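Search this site Go

The Year We Bought a Kitchen Robot (and Everything Around It)

6 April 2025 | By the equipment desk at Branow

I run a small test kitchen and I'm the one who signs for the big stuff, so when we decided a robot arm should take over some of our clearing up, the spreadsheet landed on me. I love a spreadsheet! I'd made columns for the arm, the mount, the gripper and shipping, and I was feeling pretty smug until the woman on the phone at Tarnine asked what I'd set aside for simulation. I hadn't set aside a cent. I didn't even have a column.

So let me save you that phone call. Before anybody bolts anything to your counter, you want to see the job done on a screen - your kind of sink, your kind of clutter, the arm you think you want. We had quotes from Tarnine and from Fuchs, and both firms build the kitchen as a computer model first. Fuchs charged by the room, Tarnine by the task, and I went with Tarnine (we only cared about the sink, so why pay for the pantry?).
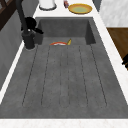

The simulated sink from the drainboard end, grooves running down to the basin.

Look at how little flat space there is at that far end. I had been shopping for arms by how much they could lift, like I was buying a truck, and a piece of fruit weighs next to nothing. Reach is where the money goes. A longer arm wants a heavier base, a heavier base wants a stronger counter, and now you're pricing carpentry. My line for the mount went up 65 percent in one afternoon, and I had to go lie down for a bit.

Then there's the gripper, and oh boy. The Gromby catalog has 4 that could plausibly work in a kitchen, and I wanted every one of them. Suction is lovely on a smooth plate, fingers are better on odd shapes, and swapping between them takes a tool changer that costs more than my first car did. Make a list of what really ends up in your sink before you order. Be nosy about it, too, and put the silly things on there.

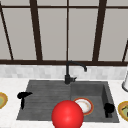 Plates, a red ball and a hair dryer at the simulated double sink.

I asked for a mixed setup like this one on purpose, and I'd do it again. A tilted plate with a ball in front of it is a much meaner request than a plate on its own, and you'd like to find that out while changing your mind is still cheap.

As for the boring lines, here's what I'd put in now. Keep 5 percent for cables and brackets. Get the service contract priced in writing for the second year as well as the first (the first is always charming). Plan roughly 100 hours of staff time for setup, and make whoever does your scheduling agree to it out loud. We're still arguing over the gripper, and the order goes in at the end of the month.

Contact us | Copyright 2025 Branow | Back to top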